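Golter (robot software)

Golter is a control and task-planning stack for pairs of tabletop robot arms. It was developed at Plalik, a small automation firm, to replace the scripted motion files used on the company's earlier two-arm benches, and is now maintained alongside the Usero perception library. Its standard demonstration domain is table setting and clearing, with plates, bowls and cutlery.

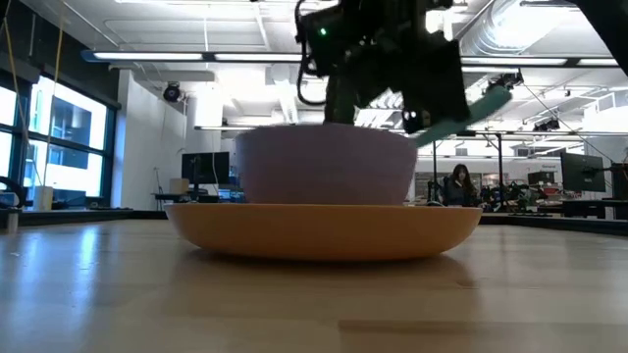
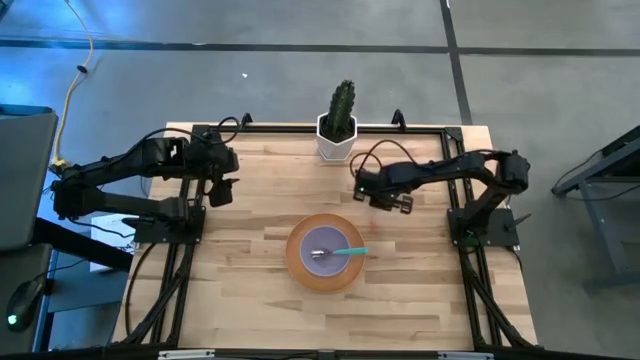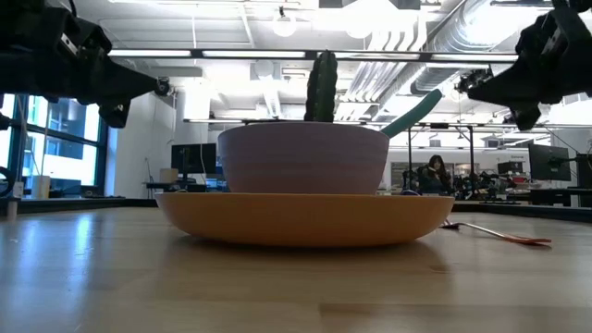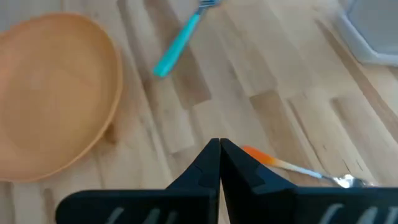 Golter at work on a two-arm bench with tableware, seen from fixed cameras and, last, from a camera at the gripper.

Architecture

The software is divided into 4 processes: perception, scene model, planner and controller. They communicate over a shared message log, which can be replayed offline. Each process may be restarted without stopping the others — the arms hold position until the scene model reports that it is current again.

Perception

Fixed cameras supply the general layout of the workspace. Wrist cameras are used for the final approach to an object, where a few millimetres of error will spoil a grasp on a thin handle. Usero estimates a pose and a colour label for every object. Stacked items, such as a bowl on a plate, are stored as a parent and child so that moving the lower one updates both. Reflective metal remains the weakest category, and the manual recommends labelling cutlery by its handle.

Planning

The planner, Cusi, searches over short sequences of pick, place and handover actions. A plan may contain up to 64 steps. Cusi assigns each step to one arm and reserves a volume of space for it; if the 2 arms request overlapping volumes, the one with the shorter remaining path moves first. Early releases used a fixed left-arm priority, a behaviour still available as a configuration flag.

Control

Joint commands are produced by a trajectory follower with limits on speed and gripper force. Contact above the limit cancels the current step and returns control to Cusi.

Testing

The regression suite contains 3,443 recorded episodes, most of them replayed without hardware. Releases are made in May and November.

See also

Motion planning
Bimanual manipulation
Hand–eye calibration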